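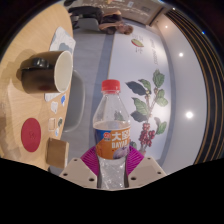 Den Preis für eine Flasche Limonade habe sie am Anfang einfach vom Lokal gegenüber abgeschrieben, erzählt Kanini Mabula, und erst beim ersten Jahresabschluss habe sie verstanden, dass das Lokal gegenüber eine ganz andere Miete bezahlt.

Kapitel 9
Was kostet ein Getränk? Einführung in die Kalkulation für kleine Lokale

Lesezeit: 10 Minuten

Mit dieser Erfahrung steht sie nicht allein. In kleinen Cafés entstehen Preise sehr oft durch Abschreiben, durch Gewohnheit oder durch ein Gefühl, das der Inhaber nicht näher erklären kann. Das muss nicht immer falsch sein. Ein abgeschriebener Preis enthält immerhin die Information, was Gäste in derselben Straße zu zahlen bereit sind. Er enthält aber keine Information darüber, ob das eigene Lokal davon leben kann.

Im vorigen Kapitel haben wir den Einkauf behandelt. Sie kennen nun den Unterschied zwischen Listenpreis und Einstandspreis, und Sie können Rabatt, Skonto und Lieferkosten richtig zuordnen. In diesem Kapitel gehen wir einen Schritt weiter und fragen, wie aus dem Einstandspreis ein Kartenpreis wird. Unser Beispielbetrieb ist das Café Tostus in Warkum, das Ihnen schon aus den früheren Übungen bekannt ist.

9.1 Einzelkosten und Gemeinkosten

Einzelkosten sind Kosten, die man einem einzelnen Produkt direkt zurechnen kann. Bei einem Flaschengetränk ist dies vor allem der Einstandspreis der Flasche. Wird dazu eine Scheibe Zitrone gereicht, so gehört auch die Zitrone zu den Einzelkosten. Gemeinkosten dagegen fallen für den ganzen Betrieb an: Miete, Strom, Versicherung, Reinigung, Buchhaltung. Man kann sie keiner Flasche ansehen.

Flaschengetränke eignen sich gut für den Einstieg, denn die Menge ist durch die Abfüllung schon festgelegt. Beim offenen Ausschank muss man zusätzlich den Schankverlust schätzen, und bei Kaffee kommen Milch, Zucker und die Wartung der Maschine dazu. Diese schwierigeren Fälle heben wir uns für Kapitel 10 auf.
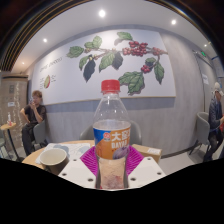

Abb. 9.1: Limonade in der Kunststoffflasche mit Schraubverschluss.

Zum Personal gibt es in der Literatur zwei Auffassungen. Manche Autoren rechnen den Lohn der Bedienung den Einzelkosten zu, weil jedes Getränk gebracht und abgeräumt werden muss. In diesem Buch zählen wir ihn zu den Gemeinkosten. Der Lohn wird ja auch dann fällig, wenn zwischen drei und vier Uhr am Nachmittag kein einziger Gast kommt.

9.2 Ein erster Versuch mit der Division

Das Café Tostus hat im September Gemeinkosten von 2000 Euro. In demselben Monat verkauft es 432 Flaschen Limonade. Eine Anfängerin würde vielleicht so rechnen:

2000 Euro : 432 Flaschen = 4,63 Euro je Flasche (gerundet)

Zu diesem Betrag käme noch der Einstandspreis, ferner die Umsatzsteuer und ein Gewinn. Der Kartenpreis läge damit deutlich über dem, was man in Warkum für eine Limonade verlangen kann. Die Division ist richtig ausgeführt, der Gedanke dahinter ist aber falsch. Das Café verkauft auch Kaffee, Kuchen und Suppe, und alle diese Produkte müssen ihren Teil der Gemeinkosten tragen.
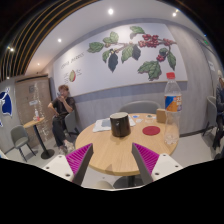
Und warum darf die Suppe dann mehr tragen als die Limonade, das ist doch ungerecht, wandte Kiprono Chege in einer Kursstunde zu diesem Abschnitt ein.

Der Einwand ist berechtigt, und er führt uns zum Kern des Kapitels. Eine gerechte Verteilung im strengen Sinn gibt es nicht. Es gibt nur Verteilungsschlüssel, die mehr oder weniger gut begründet sind. Man kann nach Umsatz verteilen, nach Einstandspreis oder nach der Zeit, die ein Gast mit dem Produkt am Tisch verbringt. Der letzte Schlüssel ist mühsam zu erheben. Er passt jedoch gut zu Lokalen mit wenigen Sitzplätzen, in denen der Platz selbst das knappe Gut ist.

9.3 Der Tisch als Kostenstelle

Im Café Gbeho in Kistville wird seit einiger Zeit nach Tischen gerechnet. Für jeden Tisch wird notiert, wie lange er besetzt war und welcher Betrag am Ende auf dem Bon stand. Pendo Bakilana hat diese Methode dort eingeführt und war über das Ergebnis selbst erstaunt: Die kleinen Tische am Fenster, die bei den Gästen am beliebtesten sind, brachten je Stunde am wenigsten ein.
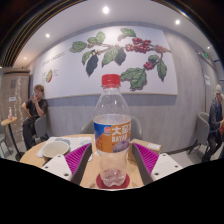 Abb. 9.2: Runder Tisch mit Getränk und Schale.

Aus solchen Zahlen folgt noch keine Entscheidung. Wer am Fenster sitzt, wird von der Straße gesehen, und ein Lokal mit sichtbaren Gästen zieht weitere Gäste an. Diese Wirkung steht auf keinem Bon. Wir werden in Abschnitt 9.5 darauf zurückkommen, wenn vom Deckungsbeitrag die Rede ist.

Bevor Sie weiterlesen, nehmen Sie bitte die Getränkekarte eines Lokals zur Hand, das Sie gut kennen. Notieren Sie zu jedem Flaschengetränk, welchen Einstandspreis Sie vermuten, und bewahren Sie das Blatt auf. Sie brauchen es für die erste Übung am Ende des Kapitels.

Diese Website verwendet Cookies. Mit der weiteren Nutzung erklären Sie sich damit einverstanden.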